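Droko Surfaces: Tabletop Cleaning Notes and Records

Version 4

Summary

Droko Surfaces is a set of written records about cleaning and clearing household tabletops. Each record covers one table on one visit and lists the surface material, the support underneath, the items standing on it, the cloth or pad used, and the order in which the surface was worked. The set holds 2448 records from 18 rooms in Flollulstead and Trornstead. It was put together by Lenka Šťastný and Evander MacAulay, with field definitions by Ailbhe Breathnach.

Contents

records.csv – one row per table per visit
surfaces.csv – material, shape, edge type and support type for each table
items.csv – loose items on the table at the start of a visit
terms.txt – definitions of all coded values

Fields

surface_material takes one of 5 values: glass, sealed wood, oiled wood, stone, laminate. Tables with an inset panel are coded by the material of the larger area.

edge_type is square, beveled or curved. Curved is used for any table without corners, including ovals.

item_position is center, rim or overhang. An item is coded overhang if any part of its base extends past the rim, even when it is stable.

cloth_type is flat, folded or bunched, and describes the cloth at the moment it reaches the surface. Color is entered as free text and has not been normalized. 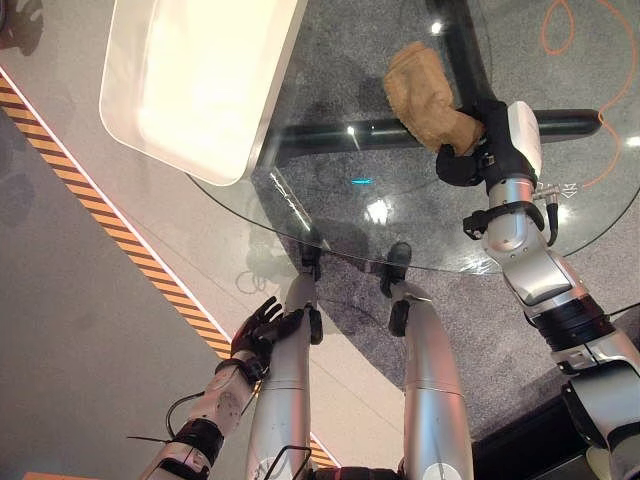 Glass tabletops account for most of the corrections made since version 3. The main problem is separating what is on the surface from what is under it or reflected in it. On a round clear top like this one, the speckled carpet and the black support bars show through the glass, and the ceiling light comes back as a bright white patch just below the middle. Earlier records sometimes listed such patches as residue. The current rule is to enter a mark only if it stays in place when viewed from a second angle. Support bars go in surfaces.csv under support_type and are never entered as items. The white tray on the left side is an item, with item_position set to overhang. The tan piece held over the glass would be left blank under cloth_type until it reaches the surface.

Work order

Items are moved first, starting with anything coded overhang. Wiping then runs from the center outward on round tables and from the far edge toward the near edge on rectangular ones. The rim is done last, in a single pass where possible. Visits that departed from this order have order_flag set to 1 – the reason, if known, is in the notes column.

Known issues

Records from June list folded and bunched cloths under one code. They have been left as they are.

The Trornstead rooms contain few stone surfaces, and comparisons between the two towns by material should be avoided.

Drying time was entered in minutes by one recorder and in seconds by another. Nilton Salazar converted the values to seconds, but rows with no recorder name could not be checked and are blank.

Changes in version 4

Added the overhang value to item_position.
Split edge_type from surface shape.
Removed duplicate rows from the Steyn rooms, reported by Žofie Polák.

Last updated Monday, October 16, 2023.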